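Bastov bin-picking cell – setup and upkeep

Home > Equipment > Picking cells > Bastov

Single-arm cell for mixed items out of an open metal bin. KUKA arm, two-finger gripper with soft fingertips, table alongside. Sold as a kit or set up on your site by us.

In stock. Price on request, ask for Hugo Marín.

What you get
Gripper with rods, brackets and air fittings
One pair of fingertips fitted, one pair spare
Hose and cable set, Sandero tie pack
Metal bin
Spring clamp for the rim
Arm not included unless you ask. Pendant comes with the arm.

Setting up
Bin first. Push it up to the table, clamp the rim, then teach the corners. If you teach first and clamp after, you will be doing it twice. Mark the table with tape so you can see if anything has crept.

Cables next. Leave enough slack round the big joint for a full turn of the wrist, tie them back to the arm, then jog through every pose at low speed with a hand on the stop. Any rubbing – retie it. Hoses go in last. Push untill they seat, tug once.

Run 200 picks with soft stuff before you put anything hard in. Cloths are good. Foil packets are a fair test too, shiny and they crumple. Brushes, blocks, whatever you have in the stores.

Looking after it
Every shift: wipe the fingertips, damp cloth, no solvent. Check clamp is tight.
Every week: look along the hoses for kinks. Bracket screws, nip up, don't lean on them. Gripper should open and close freely by hand with the air off.
Every 6 months: new fingertips, new ties, re-teach the bin corners.

Scratches in the bin floor are fine. A bent rim isn't, the clamp won't sit flat and the corners drift.

Common faults
Drops thin items – fingertips worn or greasy. Clean, then swap.
Slow to close – kinked hose nine times out of ten. If not, check the fitting at the gripper end.
Hits the side wall – bin has moved. Reclamp, re-teach. Don't just nudge the offset.
Stops mid reach, no load – cable pulling tight over the joint. More slack.

Swapping fingertips
Air off, arm parked clear of the bin. One screw each side. Old one off, new one on, same way round. Takes 3 minutes once you've done a couple. Re-check the grip width afterwards, new tips are a touch thicker then worn ones.

Spares
Fingertips (pair), hose set, fittings, clamp, tie pack. The older Garrido fingertips do not fit. Dirnetti brackets do, with the longer screws. Spares for this model kept until end of 2023, longer if there's call for it.

Page updated November 2021.
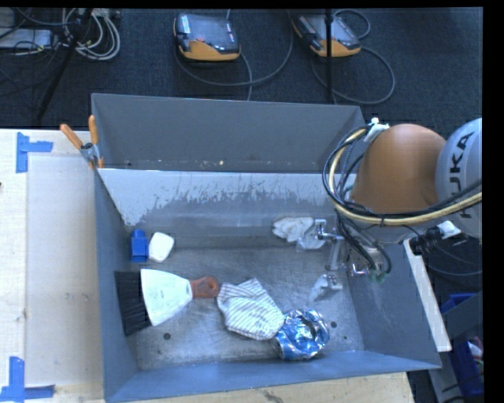
Gripper reaching into the bin, mixed items, clamp on rear left corner.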